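Aug 17, 2023 – bench notes, small-object storage

Elango Reddy wants the play-kitchen and puzzle pieces sorted by what they're used for before the Prurnau people visit in September. I said I'd try it, and I'm still not convinced. Sorting by use sounds fine until you have a wooden box with a slot in it and have to decide if it's a toy or a container.

First attempt: the tall stuff goes in the red plastic cup. Blue handle and red spatula together, handles up. Kershaw's old note says a cup will tip if the tools are longer than the cup is deep, and I'd like to know how he tested that. Two tools is a light load anyway, so I wouldn't read much into it.
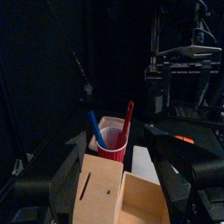
The slotted box is my main complaint. On the Wositz list it's down as "coin box," on ours as "sorter," and the open wooden box has no entry at all. Two lists, 26 lines on one and 30 on the other, and I can't match them up without holding each piece in my hand. Renaming things again won't fix that. I'd pick one list and throw the other out.

Elango's answer was to go by color. Fine, but then the cup and the spatula land with the red wooden box with the round knob, which has nothing to do with cooking as far as I can see. And the box is only red in places. The right side is pale bare wood, so which pile would a new person put it in? 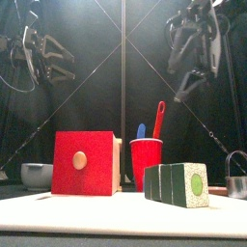 Green blocks: leave them in a row for now, pressed together. Whoever puts them away should keep them in one piece of tray, if we ever get the trays. Flolance quoted some 4000 for the full set of drawers – far too much for what we'd keep in them.

To do:

- ask Elango which list wins
- give the open box a name
- bowl and pot: kitchen shelf, no argument
- try the cup with more in it before repeating Kershaw's rule to anyone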